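Cirik (Wettbewerb)

Cirik ist ein studentischer Wettbewerb im robotergestützten Wäschefalten, der jährlich im Dezember an der Fachhochschule Gradbridge ausgetragen wird. Er gilt unter Teilnehmern als anspruchsvoll und unter deren Angehörigen als schwer zu erklären.

Geschichte

Der Wettbewerb ging aus einem Seminar von Hermine Gisler hervor, in dem zweiarmige Systeme Bauklötze sortieren sollten. Als die Klötze zuverlässig sortiert wurden, schlug der Student Pirmin Kuster vor, es mit etwas Weichem zu versuchen. Die erste Austragung endete ohne ein gefaltetes Kleidungsstück; der Preis ging an die Gruppe mit dem glattesten Ärmel. Seither stiftet die Wäscherei Eder ein Preisgeld von 1000 Franken sowie einen Gutschein für chemische Reinigung, der bislang von keinem Siegerteam eingelöst wurde.

Regelwerk

Jedes Team tritt mit zwei Armen an einem Tisch an. Gefaltet werden Hemden und T-Shirts, die Reihenfolge wird ausgelost. Die Jury bewertet Kantentreue, Zeit und »allgemeine Tragbarkeit«, ein Kriterium, das Engelbert Trummer einführte und trotz wiederholter Nachfragen nie definiert hat. Socken sind seit der zweiten Austragung verboten – das Protokoll dazu ist unter Verschluss.

Team Zalline

Das bekannteste Team ist Zalline unter der Leitung von Ursina Stöckli. Seine Software lernt aus vorgeführten Faltvorgängen, von denen das Archiv des Teams 1953 verzeichnet, darunter nach eigener Angabe nur wenige schöne. Stöcklis Abschlussarbeit über den Hemdkragen blieb mit nahezu 300 Seiten unübertroffen und wird häufig als Unterlage für wackelnde Tische zitiert.

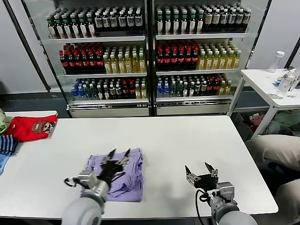 Übungsbetrieb

Geübt wird an einem weissen Tisch, hier mit einem lavendelfarbenen Hemd unter dem linken Greifer. Im Hintergrund der Getränkekühlschrank. Die Trainings finden dienstags statt und dauern laut Aushang zwei Stunden, laut Teilnehmern bis zur letzten Bahn.

Siehe auch: Bügelstreit von Gradbridge, Engelbert Hofstetter (Juror)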